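Oct 22, 2025

Rules for hand-held gripper collection, second pass

Went through the draft with Sobia this morning. The first version was written for the bench at Calado and it shows. Half the rules assume a clear table and overhead light. Most of what we collect now is bedrooms and kitchens, so I rewrote the sections on grip, lighting and stopping a take. Notes below so Bogumił can mark it up before it goes into the shared folder.

Grip. Old rule 2 said "close fully on the object." Bad wording for anything thin. People squeeze until the fingers flex and the recorded width reads as zero, same as a miss. New wording: close until the object is held, then hold that pressure until release. Applies to bags, film, socks, paper.

Clear plastic gets its own line. Bags are the hardest thing on the list to label afterward, and the reviewers can't tell a fold of plastic from the blanket under it unless the grip is clean. Bunch it, take it from the middle, keep the pads square to each other. No pinching by one corner.

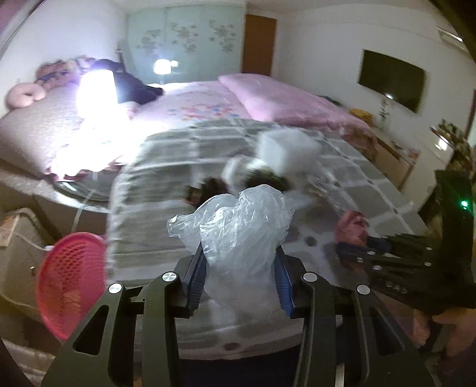 Two-handed takes. Both grippers stay on for the whole take, including when only one is working. The idle one is parked to the side, fingers open, and does not rest on furniture. Sobia wants it kept out of view entirely. I don't think that's practical on a bed or a low table and would rather allow it at the side as long as it doesn't cover the object. Left open, see end.

Lighting. Lamps stay as the household has them. We had a rule about switching off bedside lamps and I took it out. If a lamp washes out the place where the object is picked up or put down, note it on the sheet and carry on. Don't move the lamp between takes of the same task.

Personal items. Mail, medicine, photos of people and screens that are on get dealt with before the first take, by the resident or with the resident present. Clothes and bedding are fine. Operators don't tidy beyond that. Gidora sheet 44 still says "prepare the room" and needs to be changed to match.

Stopping. Drop the object, keep going and pick it up again. Stop only for a person or pet coming into reach, a loose finger pad, or a dead indicator light. Stopped takes are kept and tagged, never deleted. Batch 101 from Clatodville had deletions and we couldn't work out the real drop rate.

Checks before each session: pads seated, pivots move freely, lens wiped. Braltomeck spare pads are in drawer 2.

Open:
- parked gripper in view or out (Sobia / me)
- whether the grip rule needs a number
- Bogumił to check the tag names against ticket 3234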